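Home Ask Topics Log in

Teaching grasps by hand, thin objects keep failing

Magdy Slaoui
I'm recording demos with a hand-held gripper. The task is picking up eyeglasses from a white surface. I have 90 demos and the trained policy still closes beside them. 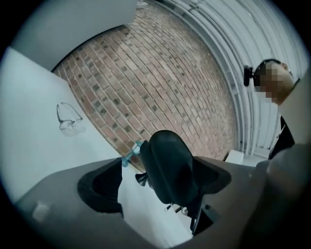
Clear-framed glasses on the white surface, gripper in hand.

I start each demo from the same spot. Should I record more?

Liv Kristiansen
Vary the start. Clear frames on white are hard to pick out, so try a dark mat for the first 21 demos, then go back to white. Slow down for the last 5 cm too.

Mounir Alaoui
more data. we did 480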